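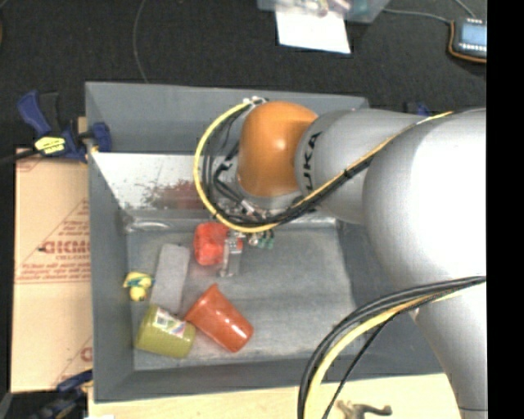

Corrado Guerra told us that a meal eaten at three in the morning was the only meal of the day he could not put a name to. It was too late for supper, he said, and calling it lunch made the people at home laugh, so on his crew it was simply "the break", whatever was in the container. The remark was made in passing, towards the end of an interview on rosters, and it led us to go back through the earlier transcripts for the words workers used when they spoke about food at night.

Figure 4. Robotic arm with an orange joint cover and a looped yellow cable, over a grey bin.

4.2 Naming and timing the night meal

The diaries kept in the Lernala booklet asked participants to record what they ate, when they ate it and with whom, and left a blank line for what they called the occasion. The line was added late in the design of the booklet and was intended as an aid to coding. It was filled in for most of the 2,113 entries that could be read and dated, and it became one of the more useful sources in the study.

Day workers at all sites used a small and stable vocabulary. Breakfast, smoko or morning tea, lunch and tea appeared in the expected order and at the expected hours, with few departures. Night workers used the same words, though attached to different hours and often with some qualification. "Lunch (night)" was common at Retenau, where the canteen kept its daytime menu board up through the night. At Mudano, where there was no hot food after the evening service closed, the entries were more often named for the item eaten: "sandwich", "soup", "leftovers". At Major, the smallest of the sites, a good many entries gave only the time.

We had assumed when drafting the interview guide that the name of the meal would follow from its content, so that a cooked dish would tend to be called dinner and a cold one lunch. The diaries give little support to this. The same participant might record reheated curry as "lunch" on one night and as "break" on the next. What seems to matter more is company. Meals eaten with others were more likely to be given a conventional name, and meals eaten alone were more likely to be named for the food or left without a name. The pattern held at Retenau and Mudano. At Major the entries were too sparse to say.

The length of the break also deserves attention. Under the agreement in force at the time of fieldwork, night crews were entitled to a single paid meal break of 30 minutes, together with shorter rest breaks whose timing was left to the supervisor. In practice the rest breaks were frequently joined to the meal break, either before or after it, by arrangement within the crew. Participants spoke warmly of this arrangement and regarded it as their own. Several supervisors described it as something they had introduced. We have no means of settling the point, and the written records at Mudano do not mention it at all.

Where the breaks were joined, the extra time was seldom spent eating. It was spent walking to the car park and back, telephoning, or sitting with the lights low in the small room beside the lockers. One participant at Retenau wrote on the Thu 17 October page that she had "eaten in five minutes and sat for the rest", and similar wording recurs in other booklets. The diary form had no column for sitting. In later coding we treated such remarks as part of the meal, on the grounds that participants had written them in the meal section and evidently thought they belonged there.

4.3 Food brought from home

Most night meals were prepared at home, by the worker or by someone else in the household. The distinction proved hard to draw from the diaries alone. A container of rice and vegetables might have been cooked by a partner for the family's evening meal, set aside by the worker, and packed by a teenage child – all of which could be entered as "from home". The interviews were more helpful. Participants described the evening meal as a point of overlap between two timetables, at which the household ate together and the night worker ate lightly or only sat at the table. The portion taken to work was then spoken of as the rest of that meal, held over.

This gives a somewhat different picture from the one found in much of the guidance issued to shift workers, which tends to treat the night meal as an individual choice made at a vending machine or counter. Advice on avoiding heavy or sugary food after midnight was widely known among our participants. They could recite it, and a few had pinned it up. Whether it was followed depended largely on what had been cooked for other people earlier in the evening. A participant at Mudano remarked that she was not going to ask her mother-in-law for a lighter stew.

Those living alone were in a different position. Their diaries show more repetition, with the same meal entered for many nights running, and more purchased food towards the end of a block of shifts. They were also more likely to report eating again on arriving home, an occasion usually written down as "breakfast" even when it consisted of toast and a beer. The label was defended with some vigour in interviews. To call it anything else, one man said, would mean admitting that the day had already gone.

4.4 Seasonal variation

Fieldwork ran for 12 weeks and closed in November, which limits what can be said about the effect of the season. Participants themselves drew the comparison freely. In the colder months, they told us, soup and stews travelled well and the kettle was in constant use. In summer the heat of the afternoon spoiled their sleep, and they came to work with little appetite and a bag of fruit. We record these accounts without being able to test them against the diaries.

One change could be observed within the period. When the clocks moved, several participants went on entering the old time for some nights, and a few entered both. The difficulty for coding was slight. It does show, however, that the meal was kept in place by something other than the clock on the wall, as crews at Retenau continued to stop when they felt it was time and then found themselves early. The canteen staff adjusted without comment.

4.5 Limits of the diary material

The booklets were completed by workers who had agreed to take part and who, on the whole, took an interest in food. Skipped meals are likely to be under-recorded, as a blank page could mean either that nothing was eaten or that nothing was written. We did not follow up blank pages individually, in keeping with the undertaking given to participants that the diary would make no demands on them during a shift. Snacks are also uneven. Some participants entered each biscuit, while others entered a week of biscuits in one line on the final page.

Quotations have been left in the writer's own spelling except where a word could not be understood. Names of dishes are given as written, and no attempt has been made to standardize them across households or sites. The coding frame and the instructions printed inside the booklet cover are reproduced in the appendix.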